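Worktop firm Pravwood to open in Flondemville

Sep 7, 2020

Marble-look kitchens on the way, 19 jobs promised.
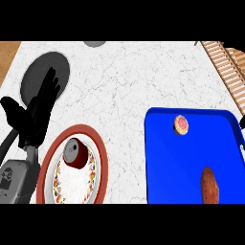 What we know so far

Pravwood taking over the old Olszewski unit, empty since May. Doors open in 4 weeks if the fit-out stays on track. Manager Dorota Kaczorowski says showroom first, cutting shed later. Local hires prefered.

Parking

Still a row over this. Some 50 spaces planned, neighbours want more. Hauwa Okeke handed in a petition with 563 names on it. Council to reply in writting. More when we get it.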